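Dentist, Round 2

Monday's news is that I need a crown. Dr. Yoshida at the Plondale clinic delivered this with the calm of a woman who does not need a crown. The tooth has been complaining since June and I had been handling it by chewing on the left.

My insurance pays for one cleaning and a pamphlet. The woman at the front desk, Orla, was very kind about the estimate. She turned it face down before sliding it over, like a car salesman on TV. 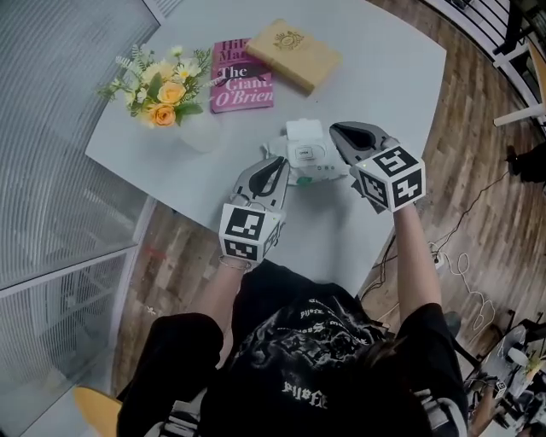 So I get a temporary on the 19th and the real one after New Year's. Until then no nuts, no caramel, no ice, and "be sensible with bagels." Cathal at work had his done last year and says the numbness wore off halfway through a conference call, which he would recommend to anyone who finds those calls dull.

I have also been told to floss. I said I did. Dr. Yoshida looked at the X-ray, then at me, and wrote something down for quite a while.

Soup suggestions welcome. I have two already and one of them is tomato.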